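Handling rules for home recording

The Closthorpe group has agreed a short set of rules for recording with hand-held grippers at home. They were drafted by Najwa Abu Hammour and apply from April 26, 2020. Fruit sets come first, as most people are working on those.

Close the fingers until both pads touch the fruit, then stop. Mandarins and tomatoes mark easily, and a bruised piece should come out of the set.

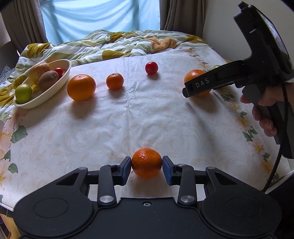 If two people are recording together, agree who moves first. Keep your free hand away from the fingers and keep cables clear of the fruit. Each session is limited to 20 minutes, followed by a break of at least 5. Uchenna Ugwu asked for the limit after several people at Prosside reported sore wrists.

Approach larger fruit with the fingers fully open and one pad on either side. Do not push it along to get a better grip. Back off and try again, and keep the failed attempt in the log.

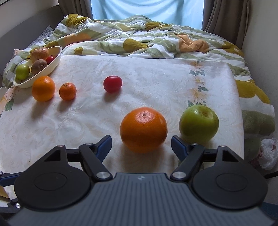 Checks before you send files

Wipe the pads and look over the screws. Note any change to the fruit or the bowl. Send files to Shboul in batches of no more than 100.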